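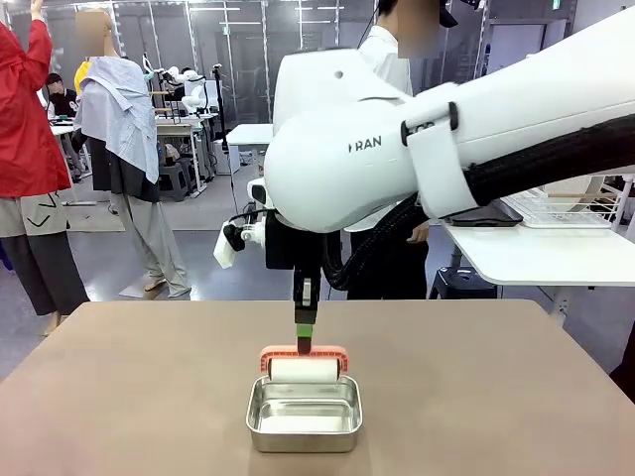
# Replaying a recorded task without fooling yourself

Most replay tutorials stop when the arm moves. You load a log, you press go, the arm does roughly what it did before, and everyone feels good. I don't trust that as a test. A replay that looks right can be 275 ms late on the gripper and still pass, provided the object is forgiving and you aren't looking closely.

These are the steps I use to check a table-task log in Falotum before it goes anywhere near a training run or a planner benchmark. The task here is a tabletop sequence with a lint roller, a steel tray and a laid plate. You'll need Falotum with the replay plugin, the Arstead bridge (or whatever talks to your controller), and a log that includes joint states, gripper commands and at least one camera stream.

## 1. Look at the timestamps before anything else

Run the check on the raw log, before any resampling:

 falotum inspect run.log --clocks --gaps

You want two things out of it: which clock stamped each stream, and the longest gap per stream. The summary line at the bottom says OK far too easily. It only fails when a stream is missing altogether, so ignore it and read the table.

My last log had 852 joint samples in the segment I cared about and a gap right at the grasp. Interpolating over that gives you a lovely smooth curve through a moment you have no data for. I'd throw the segment out.

If the camera stream is stamped on arrival at the host and the joints are stamped at the controller, fix that first:

 falotum restamp run.log --reference controller --out run_fixed.log

Keep the original. The restamp tool assumes a constant offset, and over a long session I don't believe in constant offsets.

## 2. Split the gripper from the arm

Replay treats the gripper as one more joint by default. I think that's a bad default. Arm joints track a position, while the gripper stops when it meets something, so the commanded width and the measured width part ways exactly when it matters.

Put them in separate channels in `replay.yaml`:

 channels:
 arm:
 source: measured
 mode: position
 gripper:
 source: commanded
 mode: width
 max_force: low

Use measured for the arm and commanded for the gripper. If you feed measured width back in as a command, you ask the fingers to stop at the surface of the object, with no squeeze at all. On a thin handle that means a drop.
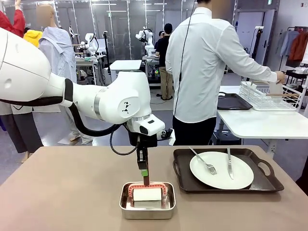 ## 3. Define contact as an interval

The docs tell you to mark a contact frame. I don't like it. Two people labeling the same log will pick different frames, and a tool tip next to a white surface is hard to call from a side camera. Mark a start and an end instead:

 falotum label run_fixed.log --type contact --interval

Set the start at the last sample where you're sure there is no contact, and the end at the first sample where you're sure there is. If that interval is wider than 202 ms on your slow moves, you probably need a second view or a force channel. Don't narrow it by guessing.

## 4. Freeze the scene description

Replay needs a start state for the objects. Falotum can estimate one from the first camera image, and the Gastton pose package can do the same with a bit more fuss. Both are fine on matte things and shaky on shiny ones.

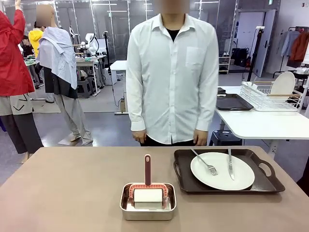 Pose estimators report a confidence number, and I've stopped reading it for anything metallic. It tells you how well the model fits the pixels it chose to use. With a steel pan and a lint roller standing in it, handle up, there are two separate problems: the pan is reflective, and the roller's handle is close enough to symmetric that its turn about the vertical is weakly pinned down. The fork and knife on the plate are worse again, being thin, and the knife handle runs up toward the back of the tray. I set these by hand:

 falotum scene edit start.scene --object roller --lock yaw

Then export, and diff the file against the estimate. If they differ by more than your grasp tolerance, the estimate was never going to work and you've saved yourself an afternoon.

## 5. Dry run with the arm offset

Do the first pass with the whole trajectory lifted clear of the table:

 falotum replay run_fixed.log --offset-z 0.15 --speed 0.25 --no-gripper

The offset is in meters. Watch the cable side of the wrist as well as the tool - joint limits know nothing about the cable. If the bridge drops packets at quarter speed, it will not improve at full speed, whatever the release notes say about adaptive buffering.

There's a planner option, `--smooth`, which people switch on because the motion looks nicer. Leave it off. It moves waypoints, and then you're replaying a path that was never recorded.

## 6. Check the wrist view separately

The wrist stream gets its own calibration and deserves its own suspicion. First make sure the rotation in the metadata is the one you're using. I've seen logs where the viewer quietly turned the picture upright and the policy loader didn't.
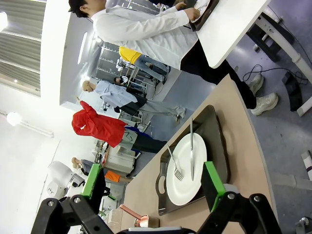
The loader should hand your code the pixels in the same orientation every time, even if that orientation looks odd to a person. Pick one and write it in the config:

 wrist_camera:
 rotate_on_load: none
 intrinsics: wrist.yaml

Then project the fingertip position from the kinematics into the image and see where it lands. A few pixels out is normal. If it drifts as the wrist turns, redo the hand-eye calibration. The Räsänen script works for this, though its default of 600 iterations stops well before the residual settles on my data, so raise it and plot the curve yourself.

## 7. Run it for real, and compare

Full contact, half speed, logging on:

 falotum replay run_fixed.log --speed 0.5 --record replay.log
 falotum compare run_fixed.log replay.log --align contact

Align on contact, never on the first sample. Aligning at the start hides delay inside the approach. I read the gripper lag first, then the tool position at the start of each contact interval, then the arm error. The overall score at the top averages all of those together and I can't think of a use for it.

One good replay is weak evidence. Move the objects back to their start poses, run it again, and keep every log, including the ones you had to stop.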